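Tabletop Tidying: Your Questions

Thank you for all the mail since we put up the sorting pages! So many of you wrote in about the same few things that I've gathered the answers in one place. If your question isn't covered, send it along and I'll add it when I next update (the last update was Mar 3, 2022).

Do I have to clear the whole table before I start?

No, and I'd rather you didn't! Push everything into a row along the back edge and keep the front open. You get a working strip where you can set one thing down, look at it and decide. I've done it this way on kitchen tables, on a card table and once on an ironing board, and the open strip makes all the difference.

What goes in the row?

Whatever is already out. Jugs, cups, boxes, the pot that never made it back to the stove. Please don't go hunting through cupboards for more on your first try. You'll have plenty.
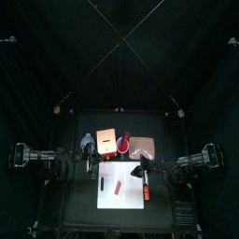 Tall things do best at the ends, where you won't knock them over reaching for something small. A cup is wonderful for anything with a handle, and I will happily stand a brush or a spoon in one for the whole session. Just keep it to one or two items per cup, or it tips.

How long does a table take?

My own kitchen table takes me half an hour with the radio on. Candela Benítez did hers in twelve minutes and sent me a very smug message. First-timers should give it an hour and have a drink nearby.

Does the color of the tabletop matter?

More than I expected! I used to work on dark wood and kept losing rubber bands, bread clips and the little caps off things. On a pale surface they show up right away. If your table is dark, lay an old sheet or a piece of poster board over it. A plain one, please. I tried a flowered sheet and found a button three days later.

Where should pots go?

Off to one side, with nothing inside them. I know how tempting it is to drop the small stuff in a pot "for now," and I have found batteries in my soup pot as a result.

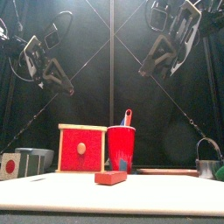 Once the row is set, start from whichever side your good hand is on and work across. Pick up one item, decide, put it where it lives, come back. Don't carry three things to three rooms on one trip. You will get distracted in the second room (I always end up watering the plants).

How many things does a household own, anyway?

I counted one kitchen, mine, over a wet weekend in May. The first pass came to nearly 2,000 with every teaspoon and jar lid included. The drawers alone held 199. After a month of back-row sessions the drawers were down to 176, and I can close all of them!

Should I buy special containers?

Please wait. Use what you have for the first few rounds, even a shoebox. When you do want something nicer, the Culdale page on this site has notes on the boxes I've tried, and the Stanbridge page covers jugs and canisters.

Are boxes with knobs worth it?

I love them. A knob gives you something to grab when your other hand is full, and a bright box with a knob gets opened and put back, where a plain one drifts to the bottom of a pile. Sand the back of the knob if it snags on your sleeve, and check the screw now and then.

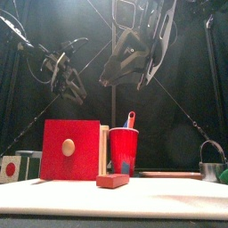
Decha Chareonsuk wrote in to disagree: bright boxes are fine for things you use every day, but he keeps his in plain ones with big labels, and his kids put everything back where the label says. He also thinks the back row should be sorted by room before you pick up a single thing.

I tried sorting by room after reading that, and it does save steps in a house with stairs. In my apartment it made no difference. Labels, though, I'm completely sold on. Masking tape and a fat marker, letters big enough to read from the doorway.

Can children help?

Yes! Give them the cup and let them be in charge of everything with a handle. Keep knives and glass out of the row while they're at it.

What if I can't decide on something?

Leave it at the end of the row and move on. If it's still there at the next session, ask whoever you live with. My waffle iron has been through four sessions so far.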